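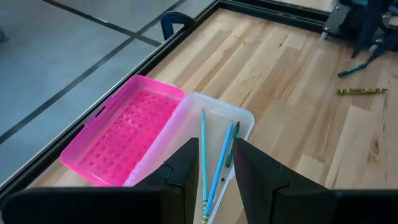 Emese Bíró wrote in a comment on my last post that the wrist view is the wrong place to fix this, and that the planner should hear about a grasp before the fingers get near a pencil. I spent most of May not agreeing. Now I do.

The problem is the clear tray. Our detector in Drelavlow finds pencils on bare wood without trouble, but through clear plastic the edges go soft and the mask jumps. I went through 889 logged grasps, and the bad ones were nearly all inside the tray.

So the grasp node now keeps its last good mask for 8 cycles before it asks for a new one. It's a small change – one buffer and a timeout. The crayons on the open table don't need it, so they skip the buffer.
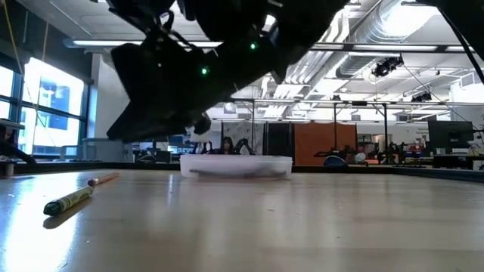
Still to do

The fixed camera and the wrist camera disagree on tray height by 3 mm. Lilla Boros thinks it's the calibration file. I'll redo that first and then look at the timeout again.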